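Summer Play Collection: Gallery
Rinodgate Toy Lending Library 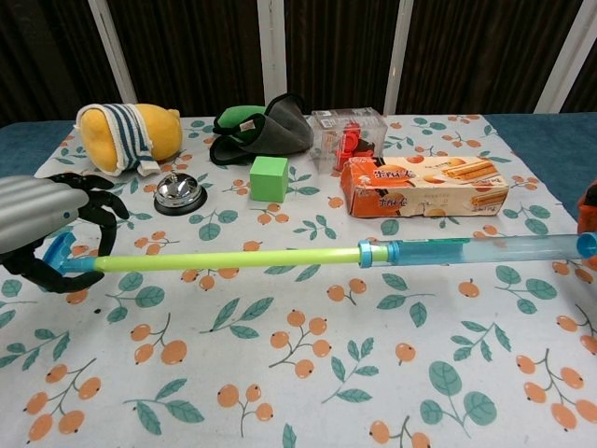
The Summer Play Collection opened to borrowers on March 14, 2025, and will remain in circulation through the end of June. It brings together toys for the yard, the porch, and the kitchen table, selected by Lamai Ongart, Collections Manager, and prepared for lending by Kamonchanok Prasertsri of the Care and Repair Desk. Items in the collection are handled, checked, and recorded on a table covered with a cloth, where small parts are less likely to roll away. The cloth with the orange fruits and teal-green leaves will be familiar to families who have attended our open mornings. Held level just above it is one of the long toys of the season, a tube with a blue piece at each end, a thin rod of pale yellow-green, and a wider section of clear blue plastic. Toys of this length are stored flat and should be carried with one hand near each end.

About the Collection

The Rinodgate Toy Lending Library holds 3,210 items, of which 65 have been assigned to the Summer Play Collection. Members may borrow up to 7 items at one time. Reservations are accepted at the front desk and by telephone. Groups, including day care homes and after-school programs, are asked to reserve in advance through the Collections Manager.

The collection was made possible by a grant from the Zellen Fund for Family Recreation, which also paid for new shelving in the Nguyen Room. Long and awkward items were formerly kept upright in bins, and a number of them became bent or cracked at the joints. They now rest on wide, shallow shelves at a height that older children can reach.

Long Toys and Telescoping Toys

This group includes tubes, extending rods, and pump-style toys. Each is lent with a cloth bag and a printed card showing its full length. Borrowers are asked to slide moving sections gently and to stop if a part resists. A toy that sticks should be returned as it is, with a note in the bag. Please do not apply cooking oil or household lubricants, as these attract grit and can cloud clear plastic.

Any toy that has been used with water should be emptied and left open overnight before it is returned. Caps should be placed in the small inner pocket of the bag. Missing caps remain the most common reason for an item to be withdrawn from lending, and the library is glad to receive spare ones in any color.

Table Toys

Table toys are intended for rainy days and for children who prefer to play sitting down. The group includes stacking sets, sorting trays, and wooden puzzles. A tablecloth is recommended for home use. It softens the sound of falling pieces, protects the finish of the furniture, and can be gathered at the corners when play is over so that nothing is left behind. Plain or patterned cloths are equally suitable, although very young children sometimes find it easier to locate small pieces on a plain one.

Care and Inspection

Every returned item is inspected before it goes back on the shelf. Staff check end pieces, collars, and joints for splits, wipe all surfaces with a mild soap solution, and confirm that the contents match the card. Inspection normally takes one working day. During the previous summer season, 38 items were repaired at the Care and Repair Desk and returned to lending.

Items that cannot be repaired are offered for parts to the Jelitik Workshop, which uses them in its classes for adults. Members who would like to learn basic toy repair may add their names to the workshop list at the front desk.

Borrowing Notes

Loans are for three weeks and may be renewed once unless another family is waiting. Items should be returned in the bag in which they were lent. Long toys may not be placed in the outdoor return box and must be handed to a member of staff. Damage through ordinary play is not charged. Lost items are charged at half the cost of replacement.

Inquiries about group reservations should be addressed to Lamai Ongart. Questions about cleaning, missing parts, or donations of spare pieces should be addressed to Kamonchanok Prasertsri at the Care and Repair Desk.

Gallery index | Collections | Membership | Contact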